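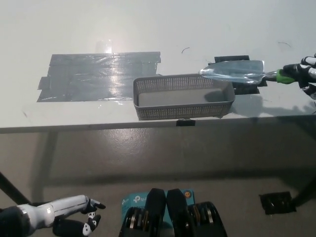

In Praise of the Shallow Basket

Give your trowel a basket. I mean it! If you do one small thing for your garden before May is out, walk past the seed racks and the solar lanterns and the frogs holding umbrellas, and buy a shallow grey plastic basket with holes in its sides. Take it home, put it on a table, and put the trowel in it. I have been doing this for 7 years now and I am still pleased about it most mornings, which probably tells you something about my mornings.

I garden in Hiltham, on clay, behind a terraced house with a back door that sticks. My tools used to live in a bucket. Everyone's tools live in a bucket, or did when I was growing up, and there's a romance to it, I know. You see those lovely photographs of old zinc pails with handles poking out like a bunch of flowers. What you don't see is the bottom of the pail, where there is an inch of brown soup and a dibber going soft. A bucket is deep, and anything deep becomes a place where things go to be forgotten. I once bought three trowels in a single spring, and by autumn I'd found all of them in the same bucket, under the twine.

The shallow basket has no bottom to get lost in. Everything lies flat, in one layer, where you can see it. The dry soil drops through the holes on to the table, and you sweep it off with your hand. You can carry it under one arm. You can hose it down with the tools still in it, give it a shake and leave it in the sun, and by teatime the lot is fit to be put away.

And then there's the trowel itself, a tool I think we treat very badly. People will spend a fortune on secateurs and keep them in a little holster, and then stab the trowel into the nearest bed and leave it there until somebody treads on it. But the trowel does nearly all the work! I plant with mine, weed with it, mix compost with it, scrape moss off the step, open bags and (sorry) chase slugs. It deserves somewhere to lie down at the end of the day. 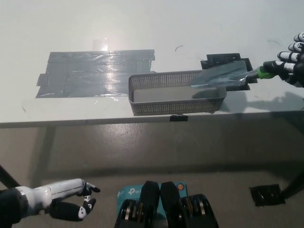 Brambleside wrote in after I said some of this in the parish newsletter, to tell me that a basket is all very well but a tool wants hanging up, blade down, on a nail, and that anything left lying on a table will have other things put on top of it before the week is out. I've thought about this a good deal. The nail people are serious people and their sheds are beautiful. I tried it for a whole winter, with the outlines drawn on the wall in pencil and everything, and I found that I hung things up beautifully when I was fresh and dropped them on the floor when I was tired. I am nearly always tired when I finish gardening. A nail wants you to aim. A basket will take whatever you throw at it, more or less from the doorway.

On the second point, though, Brambleside has me bang to rights. Tables do fill up. My answer is to let the basket have its own patch and defend it. Mine sits right at the front edge, long side towards me, and post and seed catalogues that land there get moved straight away, by me, with some muttering.

A word about handles while I'm being bossy. Buy bright ones. I went years with tasteful ash and varnish and lost them constantly, as they're precisely the colour of a flower bed in October. A really loud green is better than you'd think, even among leaves, because no leaf is ever quite that green. Red is better still, if you can find it. The blade should be plain shiny metal with a decent point, and if you wipe it every time it'll stay shiny far longer than you've any right to expect.

My own basket came from Vistirport, from one of those shops by the harbour that sells mops and fishing line and birthday cards, and I went in for lamp oil. There were 13 of them in a stack and I've regretted ever since that I only bought the one. My sister-in-law has her pegs in something similar and won't swap.

You'll want to start putting other things in it, of course. Labels, a pencil, the good string. I allow the string. Gloves I'm still undecided about; they cover everything else up and they never seem to be dry, so for now they go on the windowsill next to the radio.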